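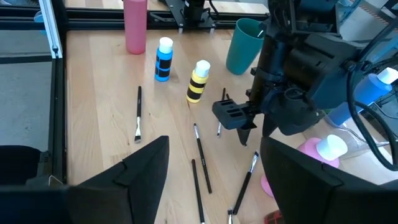

Skaven Craft Acrylic, Studio Set

Search products
Search

Water based acrylic for paper, card, canvas board, primed wood. Item 253. In stock again, the May order is already filling up so don't wait too long if you need it for summer classes.

Matte finish. Medium body, sits somewhere between the runny kids stuff and a proper artist tube. Covers dark card in two coats, most colors. The yellow needs three. It always has, we've asked.

Colors in the set
Titanium white (larger bottle)
Lamp black
Warm red
Pink
Lemon yellow
Ultramarine
Leaf green
Burnt umber

All colors sold single too, same price each except the white. Pink used to be called Rose on the old labels, same paint. If you have some Rose left go ahead and mix the two, we did and couldn't see a seam.

Drying

Touch dry fast on paper, slower on board. Leave overnight before stacking anything face to face — and put waxed paper in between even then. Don't use a hair dryer on thick areas, the skin dries first and then it cracks. Thin washes are fine with a dryer.

Thinning and water

Plain tap water, a little at a time. Past about half water the color starts to break up on canvas board and you get those little pale freckles. For washes on board use the Tretomby glazing medium instead. On watercolor paper you can go as thin as you like.

Change the water more often then you think. Muddy yellow is nearly always dirty water and not the paint. Keep one cup for rinsing and a second for thinning. Any heavy plastic tumbler will do, no need to buy ours.
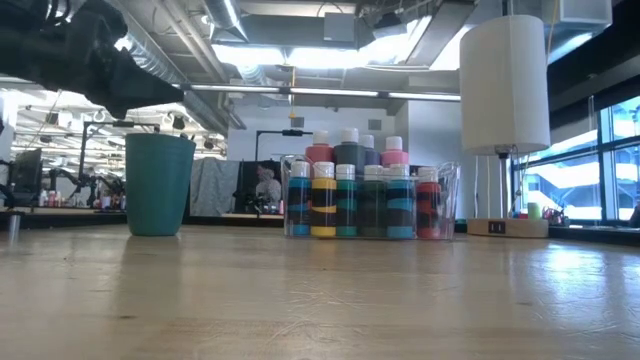 Brushes

Not included in the set. Synthetic is best with acrylic, natural hair gets chewed up. A small round, a medium round and a flat will get most people through a beginner class. Rinse right away, soap at the end of the day, reshape the tip with your fingers, dry lying flat. Never leave them standing in the water, the glue lets go and the hairs come out in the paint.

Dried-in paint: Usby brush soap, overnight, then comb it through. Works on maybe half of them. The other half become glue brushes.

Cleanup

Wet paint comes off most sealed surfaces with a damp rag. Dry paint, no. On bare or oiled wood it will stain so put down paper or an old shower curtain. Clothes: cold water, dish soap, at once. Once it's been thru the dryer it's there for good.

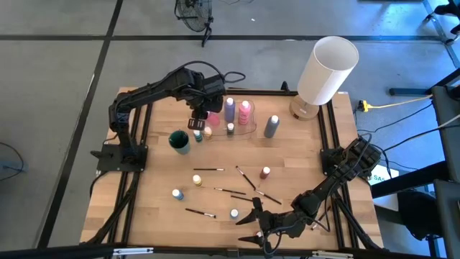 Keep caps wiped. A ring of dried paint on the neck means the cap never closes right again and the bottle thickens up in a few weeks. Store upright, out of the sun, above freezing. Frozen paint goes lumpy and can't be saved, we don't replace it if it sat in a cold car or garage.

Ordering

Single set or case of 5. Ships in 2 working days from the Habte warehouse, cases may take longer. Schools can order on a PO, send it to Hamdia Seyoum with the item number and a delivery contact. No PO box addresses on cases please.

Returns on unopened bottles only. Leaky bottle in transit — send a photo of the bottle and the carton and we'll mail a new one.

Related items
Usby brush soap, bar
Tretomby glazing medium, gloss or matte
Skaven single bottles, all colors
Canvas board, pack
Waxed paper roll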